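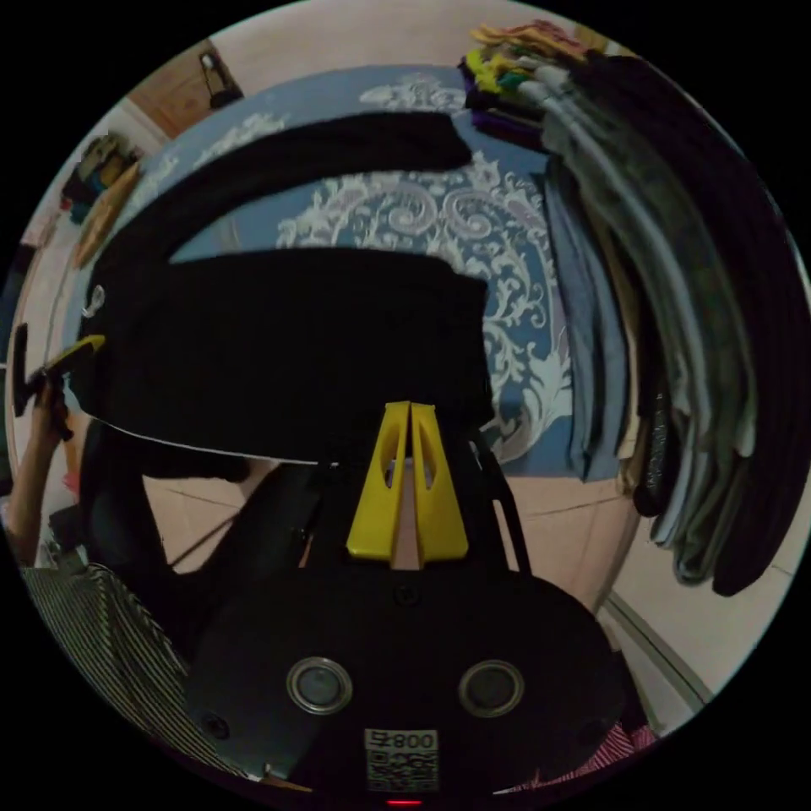 ok so the Radedo soundbar. Had it 9 days now, people keep asking, doing this in bits between other stuff. Short version, good bar, bad remote, worse app. Longer version follows. The standby light is a problem for me btw. I want a small red light, the kind that sits low down and glows a bit and you forget it. Radedo went with white. Bright white, dead center, right under the TV. Tape is on it already.

Posted 2019-10-16 by soundslikemine
Search posts
Search

2/ Price first bc everyone asks. Paid 300 at Urrutia, open box. New is more. Open box had everything in it except the wall screws, and I wasn't going to wall mount so fine.

3/ Setup. One HDMI cable to the ARC port, done. Well, done after I found out my TV has ARC on input 2 only and I'd been in input 1 for an entire evening wondering why there was no sound. Check the tiny print next to the port. Pleae check it.

4/ Voices are the best thing about it. Old bar (Pundarmont, the skinny one) made everyone sound like they were in a hallway. On this I turned subtitles off for the first time in I don't know how long. Night mode also keeps voices up and squashes the explosions, works well, leave it on after ten.

5/ Bass. There's a sub, wireless, it paired by itself. Out of the box it is WAY too much. Factory level is 0 and I'm at minus 4. Upstairs neighbor situation. At minus 4 it's tight and you still get the rumble in movies.

6/ Don't put the sub in the corner. I did, first night. One note, all the time, like a truck idling. Pulled it out beside the couch and it went away. Ugly there but whatever
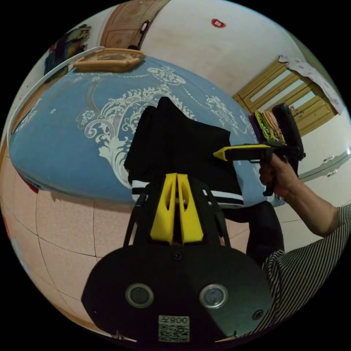
7/ where was I. Music. Music is just ok. Stereo mode is fine for cooking and podcasts. The "wide" mode smears everything, singers go all watery. If you mostly play records get a pair of real speakers for the same money and skip the bar thing entirely.

8/ Remote. No backlight, volume and source are the same shape and right next to each other. I've switched to Bluetooth in the middle of a movie almost every night. TV remote does volume over CEC so the Radedo one lives in a drawer now.

9/ App. Wants location, wants an account, wants to update. Update got to 51 percent and sat there. Left it, made dinner, still 51. Pulled the plug (they say don't), plugged back in, started over, went through the second time. Not recomending that, just saying what I did.

10/ After the update the lip sync was off. There's a delay slider but it's only in the app, not on the remote, why. Nudged it till the news anchors looked right. Streaming box needs a different setting than the cable box and it doesn't remember per input. So I split the difference and both are slightly wrong.

11/ someone asked about the Skadden bar. Heard it in the store for a few minutes, in a loud room, so grain of salt. Sounded bigger, voices not as clear. Taller too, it'd block the bottom of my screen and the IR sensor. Remote was way nicer though!! Actual backlight

12/ Rear speakers for the Radedo are supposed to come in January. Urrutia guy said so, website says nothing. Same wireless pairing as the sub supposedly. Not buying anything until I see a price

13/ Would I buy it again, at open box price yes. Full price no, I'd wait for a sale. If your TV speakers are thin and you mostly watch talky shows it's a big step up.

14/ oh and optical. Yes it has optical. No cable in the box for it. You lose the TV remote volume thing if you go that way, at least on mine

15/ muting this now, will check replies tonight. If anyone knows how to turn off the startup chime tell me, it's not in the manual and it's LOUD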